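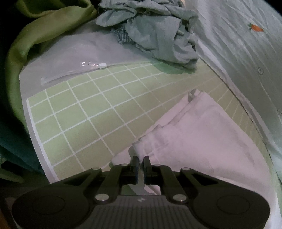 Folded white cloth, stacked in layers.

Pasness: a table of household stain advice, with notes on how far to trust it

README

What is in it

Pasness is a plain table of 1351 stain removal tips for washable household fabric. Each row is one tip from one printed source: a magazine column, a church cookbook, a soap leaflet, a home economics handout. The tips were typed in as printed, spelling mistakes included. I did not fix the advice, and I don't vouch for it.

The table started as an argument with a cousin over whether salt does anything for red wine. I wanted to settle it by looking at what people have been told. It did not settle it.

Files

pasness_tips.csv — the tips, one per row
pasness_sources.csv — the printed sources, with a short code for each
retests.csv — results for the 100 tips we tried ourselves
CHANGES.txt — what moved between versions

Columns in the tips file

stain: the stain as the source names it. "Gravy" and "meat juice" are kept apart.
fabric: cotton, linen, wool, mixed, or blank. Blank is common, and it means the source never said. Do not read it as "any fabric."
agent: the main thing you are told to put on the stain.
steps: full text of the tip.
claim: what the source promises, in its own words. "Vanishes like magic" is a real entry.
source: code that matches the sources file.
repeat_of: filled in when the wording is close enough to an older tip that I think it was copied.

About the repeats

This is the column I would look at first. Advice that shows up all over the place looks well supported until you line up the wording. One tip for candle wax carries the same misspelled word through 18 sources. That is one tip printed 18 times, and counting it as 18 votes would be silly. If you want to rank tips by how often they appear, drop the repeats and see what is left of your ranking.

I marked the repeats by eye. Bethel Zeleke went over them again and disagreed with me in places. Where we could not agree, the column says "maybe."

About the retests

We tried 100 tips on squares of plain cotton: coffee, beet juice, grass, ballpoint ink, cooking oil, and so on, 8 stains in all. Every square had a partner with the same stain that got cold water and nothing else. Scores go from 0 (no change) to 5 (can't find it).

Reasons to be careful with those scores:

The two of us did the scoring at a kitchen window, in December, at whatever time of day we were free. Afternoon light is kinder to coffee.

We knew which square was which. We tried to hide it and the vinegar gave it away.

Fresh stains only. Most of the printed tips say nothing about age, and most stains in real life are found late.

One kind of cotton. Nothing in the retests tells you what happens to wool.

The partner squares did better than I expected. For several stains the gap between the tip and plain cold water was small enough that I would not bet on it. Make of that what you like, but please don't quote the table as proof that a given tip works — or that it doesn't.

Safety

Some of the old tips are dangerous. A few call for gasoline. Others mix cleaners that must never be mixed. These rows have the word DANGER at the start of the steps column. I may have missed some, so a row without the warning has not been cleared as safe. Don't build a cleaning app on top of this.

Names you may run into

Earlier copies were passed around as Asfaw (the first typed list, no sources) and Donance (sources added, repeats not marked). Both are out of date. The version on the Honon site still has the bad linen rows.

Corrections

Send the source, the page, and the line as printed. "My grandmother swore by it" is welcome as a story but won't get a row changed. Bethel checks the source codes and I check the rest, slowly.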